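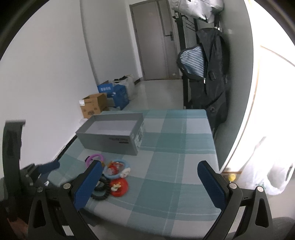 Nesville, 14 Apr 2025

Home | Galleries | Small Spaces | About

Toy sort, day one

Quick post, no time. Spring clear-out finally started, bedroom first, hallway whenever. Been putting it off since March. Everything baby-sized goes on the bed, gets looked at, gets boxed or goes to the Clilla swap shop. That's the whole system.

The gray box is the keeper. White inside, decent size, label still on the end, will peel it off later. Or wont.

First lot on the plaid sheet: purple ring, light blue ring rattle with the little red and white figure in the middle, round red one with the cartoon face. All staying. The rattle especially, it went everywhere with us for a year.

Black cord, no idea. Goes in the drawer with the other cords.

Hallway is the next job. Cardboard box with its flaps open, blue box behind, big white sack further back. Want a clear run to the door by the weekend. The black rack stays put, too useful, coats and bags mostly.

Swap shop takes toys until 5, clean ones only, no batteries inside. Wipe them the night befor, they do check.

More when the sack is sorted.

878 views | 64 likes | Share | 2 comments

plumtree_k
We had that same kind of rattle!! Ours got chewed to bits. Keep it

dovetail
does the swap shop take boxes too? have a pile from the Sorkden move

Previous gallery | Next gallery | Back to top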